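Base miles, a bad knee and the Lerkormont loop

May 4, 2025

Quick one tonight, I have to be up at stupid o'clock. But I promised a few of you an update on the comeback so here it is, typed fast, not proofread.

So. The knee. Left one, outside edge, started in October on the long descent off Lerkormont and I did what I always do and rode on it for another couple of weeks. Dumb. Then it hurt going down stairs, then it hurt sitting in the car, and then I finally stopped.

Off the bike for 60 days. Longest break since I started riding. I was not nice to live with.

What I changed

First thing was saddle height. Arvo Toivonen looked at me on the trainer for maybe a minute and said drop it. I said no way, I've had it there for years. He just stood there with the allen key. We dropped it 13 millimeters in the end, which sounds like nothing and felt like riding a kid's bike for the first week. Now the old position feels like I'm on tiptoes.

Second thing, cleats. Mine were worn down to little nubs and the left one had twisted inward. New cleats, more float, moved back a touch. Should of done that two seasons ago.

Third — strength work, which I hate. Split squats, step downs, side planks, a band around the ankles shuffling across the kitchen floor. Two times a week. I skip it more than I'd like to admit but I've noticed the knee grumbles when I skip it, so that's a decent motivator.

The boring rides

Everything since then has been easy. Like really easy. Heart rate low enough that I can breathe through my nose, small ring on anything that even looks like a hill. Got passed by a guy in jeans on the Manninen road and let him go. Growth!

The first rides were short, out to the water tower and back. Then I added a little each week as long as the knee was quiet the next morning. Next morning is the test for me, it always feels fine while I'm warm. If it was sore I repeated the week. Repeated quite a few weeks.

Total for the year so far is 1,268 miles. Last year at this point I'd have been embarassed by that number. This year I'm pretty happy with it, all of it pain free except one windy day when I got greedy and pushed a big gear home.
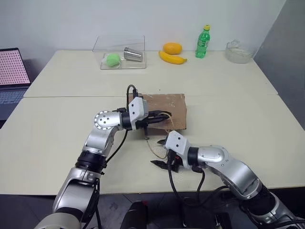 Parts and bits

Swapped the cassette for something with a bigger climbing gear. Litance, the cheaper one. Shifts fine, little noisy in the middle. Being able to spin up the steep part behind the school instead of grinding it has probably helped the knee as much as anything else on this list.

Tires are still the Grukance 28s. Getting squared off in the middle but no flats yet so I'm leaving them. Knock on wood.

Bar tape is a disgrace. Will get to it.

What's next

The Lerkormont loop, the full thing, both climbs. No date on it. I want to do it at a pace where I could stop for a pastry at the top and not feel guilty, and then come down the back side easy and see how the knee likes it. That descent is where this all started so I'm a bit nervous, not gonna lie. Long stretch of not pedaling in the cold and then straight into a kicker at the bottom. Knee warmers this time — I used to laugh at people wearing them in spring.

After that maybe some tempo. Short blocks, flat road, nothing heroic. Arvo thinks I should wait a few more weeks before doing anything with the word interval in it and he's been right so far, annoyingly.

A couple of you asked about the group ride. Not yet. I know myself, somebody will half wheel me before the first stop sign and there goes the whole plan. I'll come for coffee though, just tell me which place, you guys keep changing it.

If you've had the same outside-of-the-knee thing, leave a comment with what worked. I've heard foam rolling is great and I've heard foam rolling is useless, sometimes from the same person. And if you are riding on it right now, please go see someone who knows knees, I waited way too long.

Ok, bottles in the fridge, tires to pump. Bed.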